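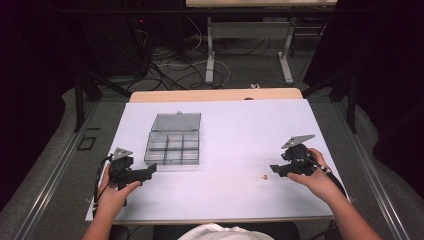 3. Sorting and storing the small parts

Reading time: 5 min

Home | Manuals | Shelving | Mornby wall unit | Parts | Support

This section covers the small parts supplied with the Mornby wall unit. Read it before you open the hardware bags. Section 4 (Fixing the rails) assumes that the parts have been sorted as described.

You will need:
- a clear, flat work surface with good light
- a compartment box with a lid, or several small dishes
- a pencil and adhesive labels
- the parts list from the back cover

3.1 Opening the bags

1. Lay the carton flat and lift out the upper tray. The hardware bags are taped to its underside.
2. Check that the number on each bag matches the parts list. The list for this model is sheet 1098. If your sheet has another number, stop and contact Sorden Support.
3. Cut each bag along the printed line. Do not tear it. The shelf pins are short and roll easily.
4. Empty one bag at a time. Finish sorting it before you open the next.

CAUTION: Small parts are a choking hazard. Keep children and pets out of the work area until all parts are in a closed container.

3.2 Sorting

1. Open the box fully so that the lid does not fall shut while you work.
2. Place the long rail screws in one compartment and the short bracket screws in another. They have the same head and are easy to mix up. The rail screws have a plain shank below the head. The bracket screws are threaded all the way up.
3. Put the wall plugs next to the rail screws. Gray plugs are for solid masonry. White plugs are for hollow block.
4. Put the shelf pins, the cover caps and the leveling washers in separate compartments.
5. Label each compartment with the letter given on the parts list. Write on the label before you stick it down.
6. Close the lid and press along the front until it catches.

NOTE: The wall plugs supplied are not suitable for drywall. Use Dultex hollow-wall anchors or an equivalent, and follow the load table on their packaging.

NOTE: Spare parts are included. It is normal to have up to 3 cover caps left over.

3.3 If a part is missing

Look inside the ends of the rails first. Pins sometimes work loose in transport and slide into the channel. Tap the rail upright on a piece of cardboard to free them.

If the part is still missing, send the sheet number and the part letter to Support. Replacement hardware ships from the Tejada warehouse and normally arrives within 5 working days. Do not replace a rail screw with a shorter one. The load ratings in Section 6 apply only to screws of the supplied length.

3.4 Keeping the parts

Keep the leftover pins and washers for as long as you own the unit. You will need them if you move a shelf or add one later. Store the box indoors in a dry place. Damp will rust the bracket screws, and a rusted screw must not be used again.

Put the hex key in with the spares. It also fits the adjustment screw on the upper rail (see 4.7).

Continue to Section 4: Fixing the rails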